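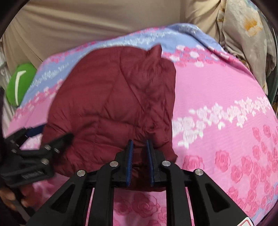 La société Kesex a ouvert les portes de son atelier de Brorkley le 1er septembre 2023, pour présenter aux habitants son projet Rekel, consacré à la manipulation du linge par les robots. Les visiteurs sont entrés par petits groupes et la démonstration portait sur un vêtement que tout le monde possède. Une doudoune bordeaux à capuche, mise en boule sur un couvre-lit rose à fleurs, devait être saisie avec des pinces noires tenues à la main. Les doigts de la pince portent des coussinets bleus striés, et plusieurs personnes ont demandé à les toucher.

« Un tissu ne garde pas sa forme, c'est toute la difficulté », a expliqué Harpreet McKinnon, responsable du projet. Selon elle, les gestes faits par une personne avec ces pinces sont enregistrés et servent ensuite à entraîner Vi, le robot domestique que l'entreprise prépare. L'équipe dispose pour le moment de 2336 enregistrements, réalisés par trois opérateurs.

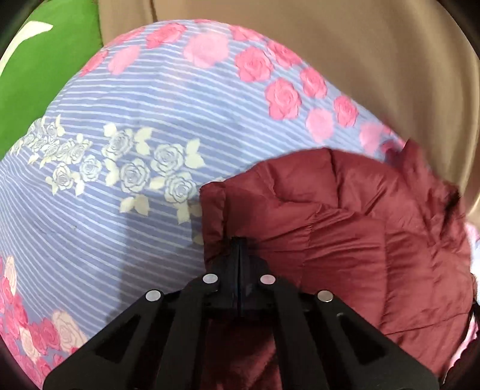

Le public a surtout posé des questions sur les vêtements épais. Une chemise se plie assez bien, a répondu Mme McKinnon, mais une veste matelassée se regonfle et glisse. Pour cette raison, l'opérateur cherche d'abord un bord replié, comme celui de la doudoune à côté du tissu bleu rayé de blanc, et il y appuie la pince avant de la fermer. Un visiteur a voulu savoir si les roses imprimées pouvaient tromper le système. La réponse a été prudente – les motifs font partie des essais, et les résultats ne sont pas encore publiés.

L'atelier a reçu 100 personnes pendant la journée. Les enfants ont pu essayer une pince sur des chaussettes, avec l'aide d'un membre de l'équipe. Kesex prévoit une deuxième visite avant la fin de septembre, sur inscription à l'accueil de l'atelier.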